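Rivell Community E-Waste Drop-Off: Frequently Asked Questions

Who can use the drop-off?
Any household or small business in the Rivell council area. You may be asked for a rates notice or driver's licence at the gate. Businesses with more than 24 items need to book a commercial slot with Murray Katene at the site office.

When are you open?
The gate opens at 8.30 am and closes at 3 pm. Last vehicles are let in at 2.45 pm. We close for the whole of the second week of February for the stocktake.

What do you take?
Desktop computers, laptops, tablets, monitors, TVs, printers, keyboards, modems, game consoles, mobile phones, chargers and loose cables. We also take bare parts such as motherboards, power supplies, graphics cards and hard drives.

What don't you take?
Fridges, air conditioners, smoke alarms, solar panels and fluorescent tubes. Fridges and air conditioners go to the main transfer station. Smoke alarms can be left at the council chambers on the ground floor.

Does it cost anything?
Household loads are free up to 82 kg. Over that, the whole load is weighed and charged at the commercial rate on the board next to the weighbridge. Card only.

Can I leave things outside the gate after hours?
No. It's treated as illegal dumping and the fine is $800.

Do I need to take the batteries out?
Take them out if they come out without tools. Put tape over the terminals and hand them over separately. If a laptop or phone battery is swollen, leave it where it is, keep it out of the sun and tell staff when you arrive. Don't put it in the tub with the others.

What about my data?
You're responsible for backing up and wiping your own devices. Sign out of all accounts on phones and tablets before you bring them in, otherwise they can't be reused. Hard drives are shredded on request and you can ask for a certificate, which is posted out about 24 days later.

Can I take something home from the pile?
Not from the drop-off area. Working gear is tested and sold through the shed shop, run by Marina Ververidis. Prices are marked and there are no holds.

What happens to circuit boards?
Boards are kept apart from plastics and steel and sent in bulk to a metals processor. You don't have to strip a computer before bringing it in. If you've already done so, keep the boards in a cardboard box, as plastic bags tend to tear on the pins.

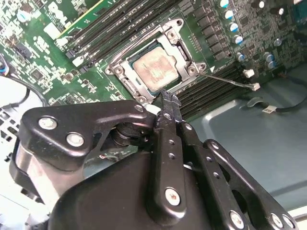
Green computer motherboard. Boards go in the marked cage, left of the weighbridge.

Do you collect?
Only from residents registered for assisted waste services. Call the council and quote form 2447. Everyone else needs to come to the site or ask a neighbour with a ute.

Can schools visit?
Yes, during term. Groups need closed shoes and one adult for every eight students. Contact Manolis Zervas in the waste education office at least three weeks ahead.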